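Filed under: Home & Repair / Threads

This site uses cookies to remember your reading position. Accept | Manage settings

1/ Refinishing notes on the Trenwood house, floors only. Short version: screen and recoat beats a full sand if the old finish is intact and unwaxed.

2/ Test for wax first. Mineral spirits on a white rag, rub a corner. Yellow or brown residue means wax, and new polyurethane will peel off it.

3/ Humidity matters more than temperature. I stop coating above 60 percent. October is good for this, July is not.

4/ Grit sequence for the one room that did need sanding: 36, 60, 100. Skipping a step leaves swirls that only show up after stain.

5/ Raed Kassab asked about coverage. The can says 500 square feet per gallon. I plan for less on old boards, which drink the first coat.

6/ Reddish-brown floors show dust and lint in raking light. Vacuum, tack, wait an hour, tack again.

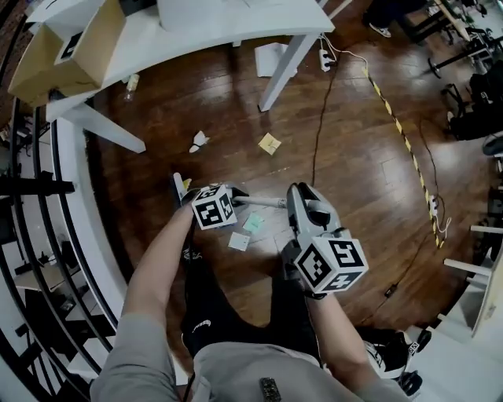

Reddish-brown boards, seen from standing height.

7/ Full cure on the oil-based product is longer than the dry time. Socks after a day, furniture after 7 days, rugs after a month. Felt pads go on before anything gets moved back.

8/ Stairs next. Định Vi has a edger I can borrow, so that thread will be separate.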